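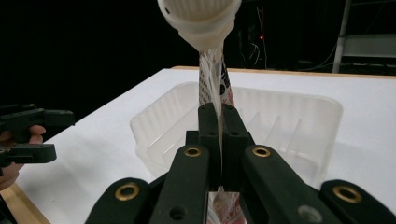
Ribbed white plastic and a strip of printed packaging

Trorham Shield

The Trorham Shield is an annual knockout competition for amateur soccer clubs in the Trorham district. It is contested by 18 clubs and is organised by the Trorham and Lemaire Football Association. Matches are played from April to June, outside the regular league program.

Format

Two preliminary ties reduce the field to 16. The four clubs concerned are those that finished lowest in the previous season's combined district table. The round of 16 and quarter-finals are single matches at the ground of the club drawn first. Semi-finals are played over 2 legs and decided on aggregate score. The away goals rule applied to semi-finals until it was removed from the competition regulations; a tie level on aggregate now proceeds directly to a penalty shoot-out, without extra time. The final is a single match at Lemaire Oval, with extra time if required.

Eligibility

A player must have been registered with the club before the draw for the preliminary round and may represent only one club in the competition in a given year. Suspensions incurred in league matches carry over to the Shield. Yellow cards are recorded separately and are cancelled after the quarter-finals.

Venue

Lemaire Oval has a grandstand seating 450. The playing surface is shared with a cricket club, and the centre wicket is covered with turf before the final. Kick-off is at 3 pm.

Records

Genex Rovers hold the record for most titles. The club's former striker Régis Rolland is the leading goalscorer in the competition. Spyros Grgić has the most appearances and captained Tokard United in three finals, of which the club won one. A total of 146 goals was scored in the highest-scoring edition, the last before the quarter-finals were reduced from two matches to one.

See also
Lemaire Oval
Tokard United
Two-legged tie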